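Vostel Community College will award 68 scholarships to first-generation students next fall, the college said Thu 28 January. Applications open Monday and will be accepted through the student aid office and the college website.

The awards are worth up to $2845 each and can be used for tuition, fees and books. They are paid from the Andano Fund, set up by the college in October to help students whose parents did not finish a four-year degree.

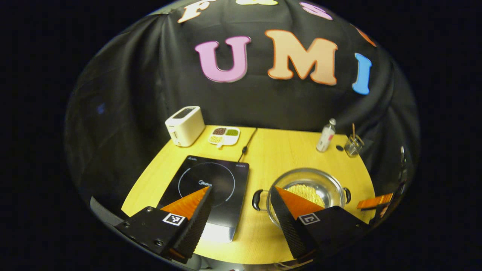

To qualify, students must be enrolled in at least three courses and keep a passing grade in each. Both new and returning students may apply. A short essay is required – no letters of recommendation are needed.

Last year the college received 91 applications for a smaller program, which the new fund replaces. Students who held an award under that program can apply again but will not be given priority.
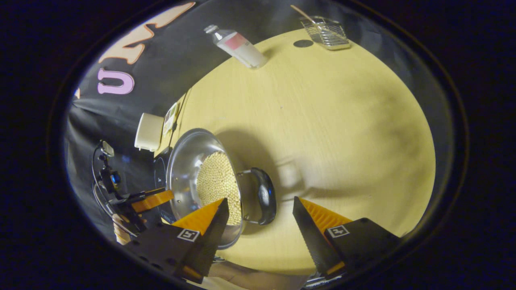 Orange-padded gripper fingers over a tabletop.

Recipients will be named in the spring and honored at a reception in Okabe Hall on the Filance campus. Part-time students who do not meet the course requirement can ask the aid office about book vouchers.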